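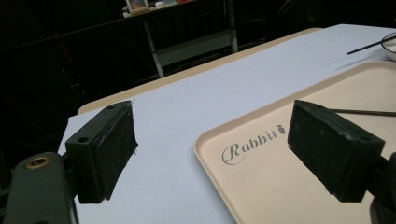 The blue-grey cover on the table, beige rim showing along the far side.

I gave up eating lunch at my desk in August and I'm still a bit evangelical about it, sorry. For years I'd had a sandwich in one hand and the phone in the other, and if you'd asked me at three what was in the sandwich I couldn't have told you. Then I spent a week in Skarlow, where the shops shut at noon (all of them, even the chemist!) and people go home and sit down.

Orlando Montoya, who had me round twice, does soup, bread, a pear, and then more talking than I'm used to before tea. He's 82 and has never owned a lunchbox.

So now I lay the table, even when it's only me and last night's rice. Cloth, fork, glass of water. It takes a minute or two, and my afternoons are so much nicer for it. My sister thinks I've gone soft.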